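Skarura Residents' Association
Minutes of the meeting held on 2021-11-12 in the common room

Chair: Lilian Muriithi
Minutes: Ewan MacLeish

1. Minutes of the last meeting
The minutes from June were read and accepted with one correction: the bicycle shed has 30 places and not 20.

2. Heating
Siltari has sent the bill for the repair of the pump in house B. The amount is 3,032 euros, and it will be paid from the repair fund. Two members asked why the price is higher than in the offer. Lilian explained that one valve was also changed. Ewan will ask the firm for a written list of the parts.

3. Shared supper
The supper will be held in the common room as last year. The Türkmen family has offered to cook the main dish and asks that other households bring salads and bread. Guests of residents are welcome, but please write their names on the paper by the door.

It was agreed to use plates of our own and to stop buying paper ones. Plates of different colours and sizes are fine, and ketchup will be on the table for the children.

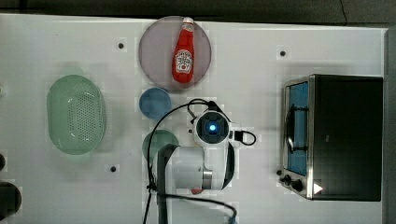
4. Stairs and corridors
There are again prams and shoes in the corridor of house A. The fire inspector has remarked on this before. A letter will be put in every letter box, and things which are still there after 10 days will be moved to the cellar.

5. Garden
Nandareo offers to cut the two birches for 200 euros. The meeting accepted the offer. The hedge was discussed, but no decision was made.

6. Other matters
The key of the laundry room is missing. Whoever has it is kindly asked to return it to Lilian.

The next meeting will be announced on the notice board.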